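From: Farah Teoh
To: Datodcombe Repair List
Subject: Re: [datodcombe-repair] Old Dell towers, worth the bother?

Manolis Spanos wrote:
> I've been offered a few of those black Dell towers and can't decide.
> Are they a pain to work on? Last one I opened took me an evening
> just to get at the drive. Also, does anyone lay them flat or do you
> all work with them standing up?

Manolis, say yes! I love these things. Lay it flat on its side, always, then take the side panel off and you're looking straight down at the lot. The drives sit in blue plastic caddies, so once the cables are out of the way there's no hunting for tiny screws at the back of a cage. I grin every time one drops into its bay. 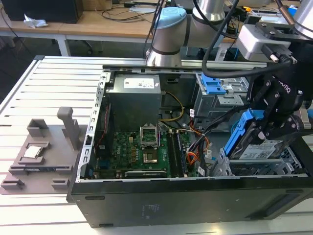 Drive being lowered toward the bay, one memory module fitted, CPU socket still open.

I like to get the drive in while the socket is empty, but Ga-eun does hers the other way round and we've argued about it since January. Whichever you choose, mind the gold contacts, keep your sleeves off them and put the processor somewhere it can't roll under a bench (ask me how I know).

If you're short of memory, shelf 69 in the Nilmont store has a whole tray of pulled modules, all sorts. Check the notch before you push!

Bring one along and we'll open it up together. I'll have the kettle on from 6.30.

Farah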